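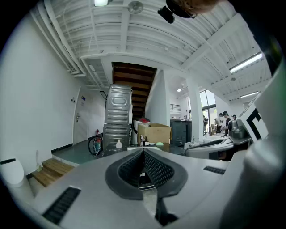
Hindale, 2025-04-12

House Rules for Hand-Held Grippers: What We Wrote, Broke and Rewrote
Project report by Solveig Fagerlund and Yupin Sukprasert
Supervisor: Holger Tangen

When we picked this topic in December, a few classmates asked why anyone would choose to write rules when they could be building something. We get it! But we had both used the hand-held grippers in the Berkow course, and every group handled them differently. One group wiped the lenses before each session, another had never heard of doing that, and the recordings couldn't really be compared. So our question was simple: how short can a set of working rules be and still get followed?

Where we worked

All our sessions were in the shared workshop, with the counter, the stairs and the big window. It's a room people walk through, and we wanted that. Rules that only hold in a closed lab weren't much use to us. Daylight from the window matters a lot for the cameras, and so does the ceiling lighting, so "write down the light" went in on the very first draft and never left.

The first draft

It had 125 lines. We were proud of it for one afternoon. Eilif Engebretsen tried to follow it with a gripper in his hand and gave up on page two, because he had no free hand to turn the page. Fair point.

The version we tested

We cut it down to seven rules that fit on one card:

1. Look over the gripper and its marker panel before you start. If the marker is dirty or lifting, stop.
2. Write down the light: daylight, lamps or both.
3. Tell everyone in the room that you are recording, and ask again when someone new comes in.
4. Keep the steps and the way to the door clear.
5. Close bottles and tubs before the gripper goes near them.
6. Set the gripper down only on a flat surface, never on the stairs.
7. Log every take, including the bad ones.

Results

Six groups used the card and logged 412 takes between them. Rules 1 and 2 were followed nearly every time. Rule 3 was the weak one – people asked at the start and then forgot when somebody else walked in. Rule 7 surprised us in a good way. The bad takes taught us more than the good ones, especially about dirty markers, and we ended up spending a whole evening just on those logs.

What we would change

Rule 3 needs a sign on the door as well as a line on the card. Britt-Marie Torvik also suggested splitting rule 5, since a tub with a lid on and a bottle with a pump are two different problems. We agree, but ran out of time to test it.

The card is free for next year's groups to copy and mark up. Please do mark it up!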